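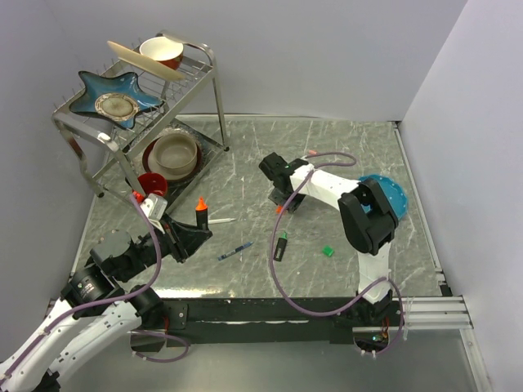

Budget pour un deuxième poste à deux bras – vos conseils ?

hertta_h
Bonjour à tous. Je prépare chez Grellden la demande d'achat pour un deuxième poste de rangement de vaisselle, avec deux bras comme le premier. Le devis de Brurnik pour les pinces, les câbles et les rails en aluminium est de 1 262 euros, sans les bras. Est-ce que je dois prévoir aussi des pièces de rechange dès le début ?
Hertta Hakala

duda_meca
Oui, sans hésiter. Prenez 4 doigts de pince et deux câbles en plus. Chez nous, les câbles s'usent au niveau du poignet.

prillotley
Pas d'accord. Un stock qui dort, c'est de l'argent perdu. Brurnik livre en huit jours, commandez quand ça casse.

duda_meca
Huit jours d'arrêt, ça coûte plus cher que deux câbles à environ 127 euros.

prillotley
Ça dépend du planning. Avec deux postes, on peut continuer sur l'autre.

hertta_h
Merci pour vos réponses. Les deux postes doivent tourner ensemble à partir de mai, donc je mets les câbles dans la demande – pour les doigts, j'attends. Quelqu'un sait-il si Brurnik accepte le paiement en deux fois ?

duda_meca
Pour nous, ils ont accepté. Il faut le demander avant la signature du devis.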